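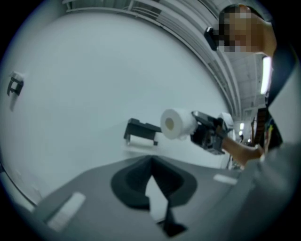 Mafalda Brandão has written in the discussion of floor-cleaning machines that restroom restocking will remain hand work for the life of any contract signed now, and that a buyer who plans otherwise should expect to pay twice. The question below concerns that statement.

Drernell Community Help
Facilities and Housekeeping > Automation

Can a machine replace toilet paper rolls and restock supplies yet?

Posted by Larasati Wattimena

Our office is responsible for housekeeping in the Dulwood buildings. There are 972 toilet paper holders in our inventory, and in March we issued 2259 rolls from the main store. The floors in the longer corridors are already cleaned by two Fomero machines, with acceptable results.

Management has asked whether the replacement of rolls could be assigned to a machine when the present service agreement ends. I am requesting information on the following points.

Is any equipment on sale that can remove an empty core, open the holder, and seat a full roll?

If such equipment is not on sale, which parts of the task can be automated at this time?

Should we standardize our holders in advance? We have at least four types in use, and some have a shelf or cover over the bar that makes the bar difficult to reach even by hand.

Replies from persons who have conducted a trial would be preferred to sales literature.

Asger Vídalín
Marked as helpful by the poster

We reviewed this matter for the Baptista site last winter and did not proceed. The findings may be of use to your office.

Delivery is the part that can be purchased. A wheeled cart can carry supplies from the store to the restroom entrance, provided that the doors are automatic or held open. Ours made 1461 deliveries during the trial period. Most of the failures were at elevators.

Replacement of the roll is a separate matter. A full roll is easy to hold. It is also soft, and it changes shape when it is squeezed, so that the core no longer lines up with the bar. A person corrects for this without thinking, usually by feel, and often turns the roll slightly while pushing. The arm we were shown had to stop and look again after each small movement. It seated the roll in the demonstration, where the holder was at a convenient height on a flat wall with nothing near it. In one of our ordinary stalls, the arm could not be positioned between the bowl and the partition. 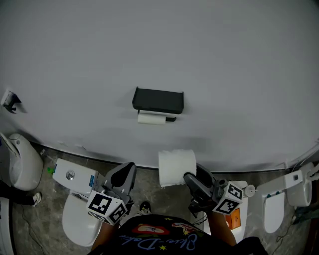
The removal of the old core also deserves attention in any trial. Vendors tend to begin with a bare holder. In practice there is a core on the bar, sometimes with several sheets left on it, and your staff will have a rule on whether that roll is to be thrown away or left on the shelf. The machine will need the same rule, and it will need some means of telling how much paper remains.

On holders, I would advise standardizing in any case. An open bar that takes the roll from the side calls for one motion. A spring rod calls for two hands. Holders with a cover fall between the two, depending on how far the cover extends. Change them as they break and record the type by room.

I would not write roll replacement into the next agreement. I would ask for an option to add it, with an on-site test in stalls chosen by your office.

Emilian Filip

Get the large locking dispensers that hold a spare roll. Fewer visits, no robot required. We did this and the complaints went down.

Larasati Wattimena, in response to Emilian Filip

Thank you. These have been considered for the public restrooms. They are too deep for the stalls on the upper floors.
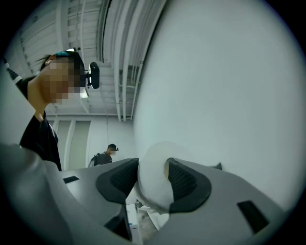
Nuno Meireles

I agree with most of the reply by Asger Vídalín, with one reservation. The conclusion rests on a single arm and a single vendor. Two-handed work is improving, and a system with two grippers can steady one item while it places the other. I have seen this done slowly with paper goods on a bench. I have not seen it done in an occupied building.

For planning purposes, the following should be requested in writing from any supplier:

The number of attempts and the number of successes, with dropped rolls counted as failures.

The types of holder tested, with the mounting height of each.

Whether a person reset the machine between attempts.

The time from arrival at the stall to departure, including removal of the core.

The procedure when a roll falls on the floor. In our buildings it must be discarded, and the supplier had made no provision for this.

Paper towels should be treated as a separate item in the request. The rolls are larger, and the cabinets we have are opened with a key.

I would also ask that the agreement state who is called when the machine stops inside a stall with the door closed. Our draft left this out, and it was returned to us by the safety office with that page marked.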